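Besska parallel gripper - review after a season of stirring
Reviewed by the Bhatia bench lab. Posted Tue 5 June.

Rating: 3 out of 5

We bought the Besska in November to replace an older Gulletti gripper on one of our arms. Our work is light. The arm picks up a wooden stick, stirs a glass of water, and leaves the stick in the glass. The whole point of the job is repeating it, and we have now passed 2,000 cycles. Most of them were fine. This review is mostly about the ones that were not.

Mounting was simple. The fingers are slim enough to work over a narrow rim, and they close evenly. We run with the fingers only slightly open on the way down, so they don't need much clearance from the glass.
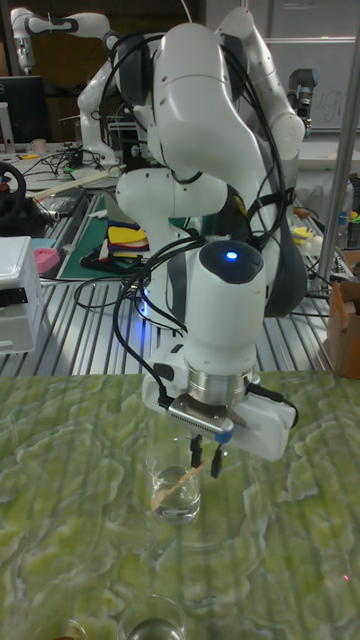
Fingers at rim height, with the stick leaning in the glass.

The fault is in how the gripper reports a grip. On a thin object it sometimes signals "part held" when the fingers have closed next to the stick, or have only caught the edge of it. The arm then carries on with the program. In our worst run this happened 18 times in one day. Usually the stick just stayed leaning in the glass while the arm stirred the air above it. That wastes time but does no harm.

The bad case is a partial catch. In April the stick turned in the fingers during the lift, jammed against the inside of the glass, and the arm kept moving. The glass went over and broke on the table. No one was hurt, but there was water on the bench and the arm did not stop until someone pressed the emergency stop. We had expected the force limit to trip first. It was set at 26, the default in the Fekby control software, and that is too high for glassware. We now use 20 and have had one early stop and no breakage.

Besska support answered in two days. They sent new firmware, which cut down the false signals but did not end them. They also told us to add a position check after closing, so the program compares the finger gap with the width of the stick before it lifts. That helped more than the firmware did. It should be in the manual - it isn't.

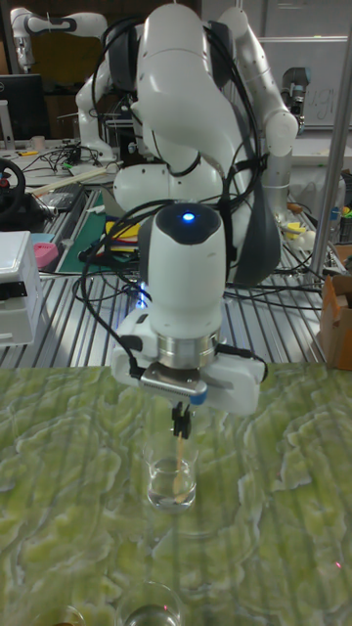
Stick gripped at the top, lower end in the water.

When the grip is good, it is very good. The short fingers hold a thin stick upright without crushing it, and we have seen no wear on the tips. The cable plug on the side of the body is easy to reach, though you need to leave slack for the wrist.

Buy it for blocks, caps and boxes with no worries. For thin parts near glass, lower the force limit before the first run, add the gap check, and keep a hand near the stop button until you trust your own setup.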